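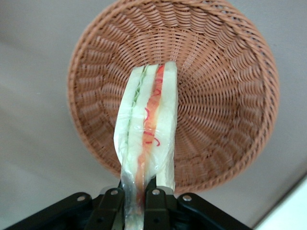 Ostbridge Conference Center
Catering and Hospitality — Picnic Basket Service

Ostbridge offers a basket lunch to groups using the meeting rooms and the garden terrace. The service began as a summer arrangement and has been available in all months since last January. Each order is prepared in the ground-floor kitchen under the direction of Radka Matić, Catering Manager, and is set out in the room reserved by the group.

This gallery page accompanies the printed menu. Click the picture to view it at full size.

1. Round basket with wrapped sandwich
Woven wicker with a braided rim, light brown in tone. The sandwich is in clear plastic wrap and has been cut at a slant.

Baskets
The center keeps 31 baskets for this service. They remain the property of Ostbridge and should be left in the room at the end of the meeting. Groups that wish to take lunch off the premises may request paper carriers when placing the order.

Sandwiches
Sandwiches are made on the morning of the event and wrapped singly. The standard order includes a choice of three fillings: roast chicken, egg and cress, and grilled vegetables. A fourth filling changes with the season. Bread is supplied by Bilyk, and a gluten-free loaf may be requested at no added charge. Fillings are listed on a card delivered with each order.

Placing an order
Orders are accepted for groups of 13 or more. Smaller groups are welcome to use the Banetti Café on the second floor, which is open until 3:30 p.m. The largest order the kitchen can accept for a single sitting is 40 lunches — larger parties are asked to arrange two sittings at least 30 minutes apart.

Dietary needs should be stated on the order form. Changes can be accepted until noon on the day before the event. Lunch is normally delivered at 11:45 a.m., and a later time may be agreed with the kitchen in advance.

Contacts
Orders and menus: Radka Matić, Catering Manager
Room reservations: Arben Radonjić, Front Office
Invoices: Nadja Prantl, Accounts

Order forms are available at the front desk and from the Catering and Hospitality office.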